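梱包材の後始末と、割れものを家の中で生き延びさせるための覚え書き

通販で暮らしていると、家に届くのは品物よりも梱包材のほうが多い。わが家の押し入れの下段は数年前からプチプチ(気泡緩衝材)の領土で、掃除機はその隣に間借りしている。七月の大片付けで領土問題に決着をつけたので、そのときに覚えたことを書いておく。役に立つかどうかは、お宅の押し入れの情勢による。

1. まず作業台を確保する

床で包むと腰をやられる。食卓でも作業机でもいいので、長い辺が使える台を選ぶ。プチプチを引き出して、その場で切って、転がして包む。この三つを同じ向きでできると、驚くほど早い。包む前に台を乾いた布で一度拭いておく。砂粒がひとつ残っていると、グラスではなく台のほうに傷がつき、家族会議になる。

ハサミ、テープ、油性ペンは利き手側に置く。テープは必ず行方不明になるので、最初から2本出しておくこと。1本目を探すための2本目である。
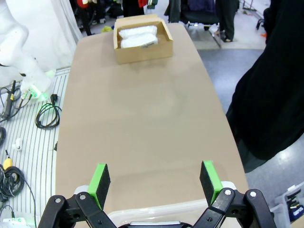

2. プチプチの裏表問題

粒を内側にするか外側にするか。この話題は親戚の集まりでは避けたほうがいい。わが家では、ひとつずつ包むときは粒を内側、箱の中で隣とぶつかりそうなものは、もう一枚を粒を外側にして重ねる。平らな面が外にあるとテープがよく貼りつき、はがすときも粒を道連れにしない。

ただし、塗りのお椀や磨いたばかりの金物に粒をじかに当てて長くしまうと、丸い跡が整列して残ることがある。先に薄紙を一枚。習字の半紙でいい。もちろん、書き損じはやめておく。祖母の吸い物椀に「希望」の二文字がうっすら写ったのは私の責任である。

切る大きさは、品物をひと巻きして手のひら分余るくらい。幅300ミリのロールなら、湯のみも小鉢もたいてい横置きで足りる。大皿は幅400ミリがあると楽だが、このロールは押し入れに入れた瞬間から家具の一種になるので覚悟してほしい。

3. テープは少なく、端は折る

几帳面な人ほどテープを貼りすぎる。開けるのは未来の自分で、未来の自分はだいたい機嫌が悪い。留めるのは一か所か二か所、貼り終わりの端を小指の幅だけ折り返してつまみを作る。これだけで、台所でカッターを振り回す夜が一回減る。 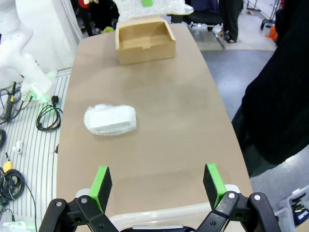
つまみを作るのが面倒なら、輪ゴムでもいい。夏を二度越すと溶けて貼りつくので、年内に開けるものに限る。紙ひもは見た目がよろしく、ほどくのも楽で、結んだ本人だけがほどき方を忘れる。テープなら、私は近所のホームセンター「スタステオ」で買える紙製の安いものを使っている。重い箱の底には頼りないが、包みを留めるだけならこれで十分だし、上から字が書ける。

その字の話。中身は包む前に書く。包んでから書くとペン先が粒を押しつぶし、「しょうゆさし」が「しうさ」になる。付箋に書いて、いちばん外側の一巻きに挟んでおくのもいい。透けて読めるし、使い回すときに抜くだけで済む。

4. 透けているからといって、わかるとは限らない

プチプチは透明だから中身がわかる、というのは一重のときだけの話である。三重に巻けば、たいていのものは白っぽいかたまりになる。急須もスノードームも充電器も、等しくかたまりである。わが家には去年から「たぶん大事なもの」と書かれた包みがひとつあり、あまりに厳重なので誰も開けられずにいる。

上の余りは、ねじらずに折りたたむ。ねじると見た目はキャンディーのようで愉快だが、箱の中で場所を取るうえ、ねじった根元から粒がつぶれていく。角ばったものは角だけ二重にして、面は一重でよい。 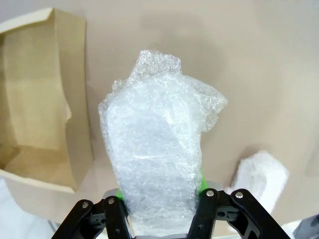 うちは靴下です、という読者からの便りもあった。片方だけになった靴下を捨てずにとっておき、小瓶や湯のみをひとつずつ入れて、口を折って箱に並べるのだそうだ。柄で中身を覚えておけるので付箋もいらない、しましまは必ず酢の物の小鉢です、とのこと。まねをしたところ、わが家には片方だけの靴下が小瓶の数より多くあることが判明した。これはまた別の記事になる。

5. 使い終わったプチプチの処遇

全部とっておく必要はない。粒が三分の一ほどつぶれたら引退とし、捨てるときは自治体の分別表に従う。現役のものは大きさをそろえてたたまず、ゆるく巻いて筒にし、紙袋に立てて入れる。たたむと折り目の粒から順に弱る。紙袋は「ひと袋まで」と決めて、あふれた分は金曜の資源の日に出す。うちの地区の話なので、曜日はお宅の表で確かめてほしい。

小さな切れ端にも使い道はある。野菜室の底に敷けばトマトが傷みにくく、汚れたら替えるだけで済む。植木鉢に巻けば冬の霜よけになる。額縁の裏の角に貼ると壁にこすれない。窓に貼る断熱は効くことは効くが、春になって外を見たくなったときに少し後悔する。

6. 台の上を元に戻す

最後にして最大の難所。包み終えた人間は達成感でいっぱいになり、切れ端とテープの芯を残して立ち去る。作業前に空き箱をひとつ台の手前に置き、ごみはそこにしか落とさないと決めておくと、終わりが早い。粘着が残ったところは、食用油を布に少し含ませてなで、しばらく置いてから中性洗剤で拭く。無塗装の木には油がしみるのでやらないこと。爪で削るのは、どの台でもやらないこと。
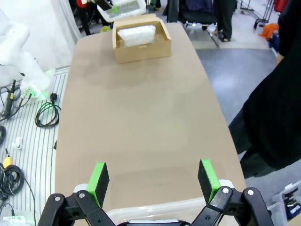 片付けの作業台。光の当たり方で表面にむらが見える。

なお、包んだものの一覧はノートに一行ずつ書いておくと、正月の直前に助かる。私のノートは32行目まで埋まっていて、33行目を書く前に、ノートごとどこかの箱に入れてしまったらしい。見つかったら続きを書く。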